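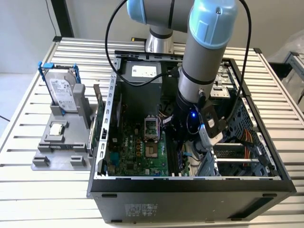
*1 min read*

**Re: [watum-list] Is an old desktop worth keeping?**

Yes, keep it! I picked up two old towers from the Wasero surplus sale in January and they've been a joy. One now holds all my scanned seed catalogs – 4000 pages and growing – and the whole thing set me back 455 with a new drive.

> I was going to drop mine at the Kobzar depot. Can you even find parts for these?

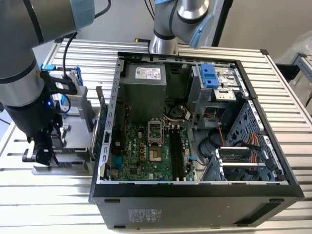 *Posted by the Prustus list editor, 22 Jun 2019*

You can! Memory is the easy bit, and a used processor that fits the socket costs next to nothing. Write down the board model before you order.

> And is it fast enough for the catalogs?

Plenty. Searching around 2000 scans takes me less time than finding my glasses. Send me your board model and I'll dig through my spares box tonight.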